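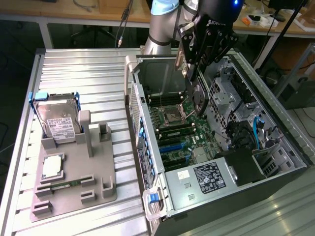

Slide 1. Battery preconditioning before fast charging. Speaker: Wai-kit Sin. Keep the intro under a minute.

Slide 2. Why a cold pack charges slowly. Lithium ions move into the anode more slowly at low temperature. Push the current anyway and lithium plates out on the surface. The battery management system cuts the current to prevent this. Drivers see it as a slow charger and blame the charger.

Slide 3. Test setup. Cetura sedan, parked overnight at the Flistmont site. Pack rated at 650 volts. Arrival at 20 percent charge on every run, same stall, same cable. Data logging by Jui-lin Pan. Say clearly that this is one car — do not let the room read it as a fleet result.

Slide 4. Heating strategies. Two compared: resistive heater in the coolant loop, and waste heat from the motor run at low efficiency. The heater is simpler to control. Motor heat needs no extra part but only works well while driving.
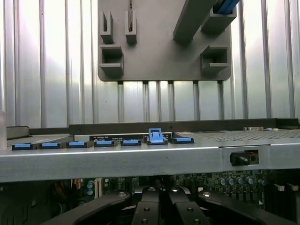 Slide 5. When to start. The navigation trigger assumes a fixed lead time. Short trips break it, and the car arrives with the pack half warmed. Kao's proposal uses pack temperature and remaining drive time instead. Pause on the plot, let people read the axes.

Slide 6. Energy cost. Heating draws over 5 kilowatts while active. Mention that a canceled stop wastes all of it.

Backup slide: sensor placement. Show only if Henok Lencho asks again.

Questions, then hand over to Yung-ching Lam for the coolant valve talk.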